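March, Friday, second entry

Kettle on, radio off, and back to the madder vat, which I left last night in a better temper than I found it. The Haklow wool has taken the mordant nicely this time, I think, and I'm putting that down to the longer soak (overnight and most of the morning, where last time I got impatient and fished it out before lunch). Weighed out 188 g of dry yarn for this batch, so the sums are a bit fiddly, but they're on the back of the previous page if anyone wants to check them.

Brought the bath up very slowly to 74 degrees and held it there for an hour, stirring whenever I remembered. The Clultthorpe water is hard enough that I don't bother adding chalk, though whoever tries this at the Carbone workshop will probably need a pinch, as theirs comes off the hill and is lovely and soft. My first skein was a good warm brick, and the second rather more coral – I do like it, but it isn't what we promised for the blanket order. 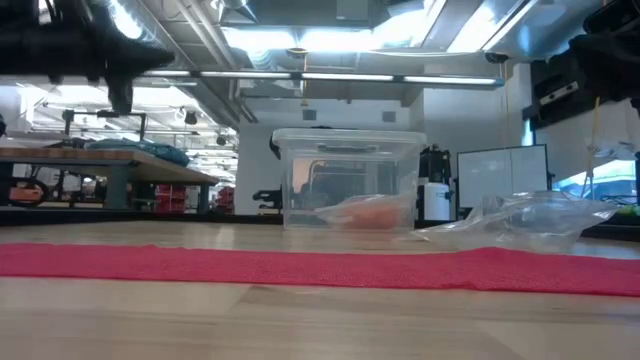 Can the leftover bath be used again?
Twice more at least, with each round coming out paler, and the last one gives a soft peach that takes well on fine yarn.

I've kept 2 litres back for that very purpose, strained through the old muslin, and it can sit in the cold pantry until next week. Please don't tip it away!

Still to do: rinse the second skein until the water runs clear, tie on the labels, and write to Adex about the alum, because the last lot was short and I'd like some 790 g more before we begin on the big blanket. Must also find the good thermometer. The one I'm using sticks a little on the way down, so treat the cooling times above with some kindness.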